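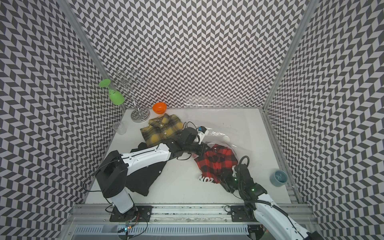
Theda Kramer objected to our first draft on the grounds that hardly anyone puts clothes and glassware away in the same session, and that a task mixing the two would tell us little about either. We kept the mixture. In the household diaries, 13 of the respondents wrote of clearing a table that held both laundry and dishes, most often in the evening.

Figure 2. Mixed table, with a folded plaid shirt, a black garment lying flat, a clear plastic bag, and glassware near the stemware rack.

4.2 Order of clearing

We grouped the items by where they end up: a drawer, a rack, a shelf or the trash. The folded shirt in Figure 2 takes up little room and could be left until last. A garment spread flat takes up more of the surface, and respondents tended to deal with such pieces early. Plastic bags were harder to place. Some households save them and others throw them out, and the diaries from Pemmont split almost evenly on this point.

Glasses followed a different pattern. A stemmed glass hung upside down on a rack was treated as already put away, even when the rack itself stood on the table being cleared. Tumblers and small bowls were not, and they were usually moved before any folding began. Fuchs and Ackermann coded these cases separately, and their 221 entries are used in Section 5.

Filed under: Home and Household Studies
Shares 5 | Comments 2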